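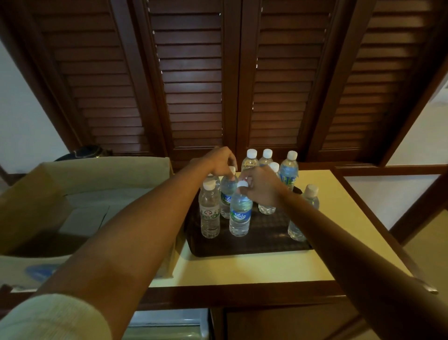
Sorting the water tray by the caps, two hands at a time.

Section 4. Setting up the water station

I wrote this part after my second summer running the guest house at Ultcombe, when I got tired of explaining it over the phone to whoever was covering the morning. It's the longest section in the binder for what is basically a tray of water, sorry! Read it once with the tray in front of you and you won't need it again.

What you need before you start

The dark brown Cuadros tray (the rectangular one, on the shelf under the coffee things)
Bottled water from the pantry, small and large
A dry dish towel and a damp one
The refill sheet, clipped inside the pantry door

We buy whatever water is on offer, so the brands on the tray almost never match. I used to fuss over this and I've given up. Guests pick by size, or they grab the closest one. What does matter is that every bottle is sealed and that the short ones don't get lost behind the tall ones.

4.1 Clearing and wiping

1. Take everything off the tray and stand it to one side on the counter. Keep opened bottles apart from sealed ones.

2. Carry the tray to the sink and wipe it with the damp towel. A squirt of Soltex in warm water is plenty. Go along the inside edges, where the grit collects.

3. Dry it all the way, underneath too. A wet tray leaves a mark on the pale countertop if it sits overnight, and I've scrubbed at enough of those.

4. Wipe the counter where the tray lives, then put the tray back with its long side facing the room.

Caution: Please don't use the Brustero descaler on the tray or the counter. It's for the kettle and nothing else. It took the shine off one corner of my old tray in the time it took me to answer the door.

4.2 Checking the bottles

5. Pick up each bottle and try the cap gently. If the ring is broken or the cap turns freely, that bottle goes to the plants, no matter how full it is.

6. Find the date. It's usually on the shoulder or the neck, in tiny print, and you may need to tilt it to the window. Anything due to run out this month goes at the front.

7. Wipe off dust with the dry towel. Bottles that have been at the back of the pantry get a sort of gray film on them, and guests notice that right away.

Note: If a label is peeling, take the bottle for yourself. There's nothing wrong with the water, it just looks sad on the tray.

4.3 Arranging the tray

8. Start at the back with the tall bottles. Leave a finger's width between them so people can get a grip without knocking the neighbors over.

9. Put the short bottles at the front and the ends. Kids go for those, and they shouldn't have to reach across anything.

10. Turn the labels to face the room. I do this last, with both hands, going along the row and twisting by the caps – it's quicker than lifting each one.

11. Lift out any large bottle that's crowding the middle and find it a new spot. Go straight up until the base clears the bottles next to it, and keep your other hand on the nearest small one. The light ones tip first.

12. Leave a corner of the tray free if you can. People like somewhere to put down a glass, and a tray packed to the rim is a pain to carry.

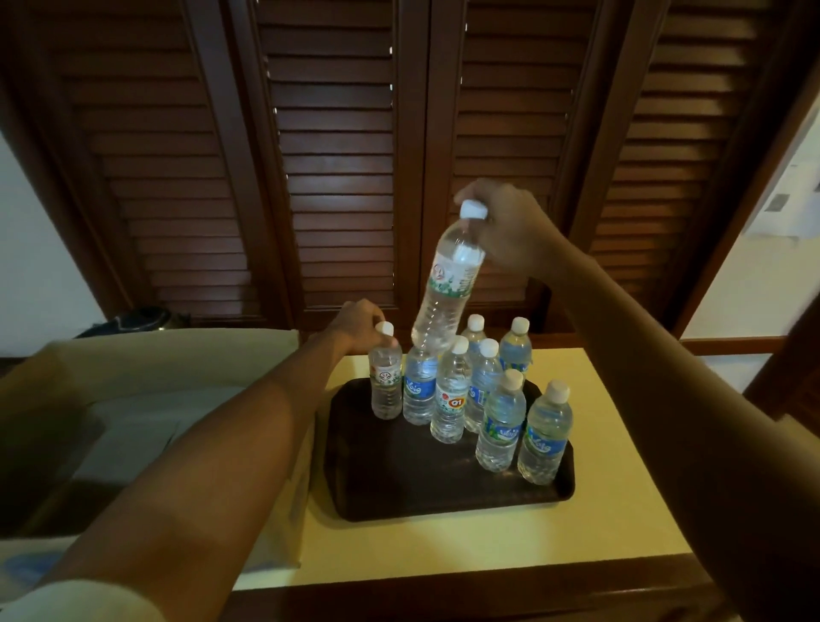 Can I mix sparkling and still water on the same tray?
I'd keep them separate. Guests who want still get a nasty surprise at two in the morning, and the sparkling is better cold anyway, so it lives in the door of the fridge with its own little sign.

4.4 Topping up during the day

Check the tray after breakfast and again at 5 p.m. or so, when people come back from the lake. In June and July you'll likely be filling it both times. The rest of the year once is fine.

Bring new bottles in from the pantry and put them at the back, sliding the older ones forward. Yes, it's more bother than dropping them in the gaps – please do it anyway, or the same two bottles sit at the back until Christmas.

Then mark the refill sheet. Just the number of bottles you added and your initials. I order when the pantry gets down to 12, and last July we went through almost 67 in one week, so a missed line on the sheet can leave us short in a hurry.

Caution: Don't move the tray when it's full. It's heavier than it looks, the bottles slide, and the bottom is slippery on that smooth counter. Take off at least half, move it, and put them back.

4.5 Storing the extras

Keep the pantry under 70 degrees if you can manage it (mine sits at 62 with the door shut, which is lovely). Stand the bottles upright on the low shelf, away from the onions and the cleaning stuff. Plastic picks up smells more than you'd think, and I once had a whole pack that tasted faintly of lemon floor cleaner.

Don't leave packs in the car or on the porch in the sun. If a delivery has been baking out there all afternoon, put it aside for the garden and let me know, I'll order again.

Empties go in the blue crate by the back steps, caps on, squashed flat. For glasses and the ice bucket, see Section 5.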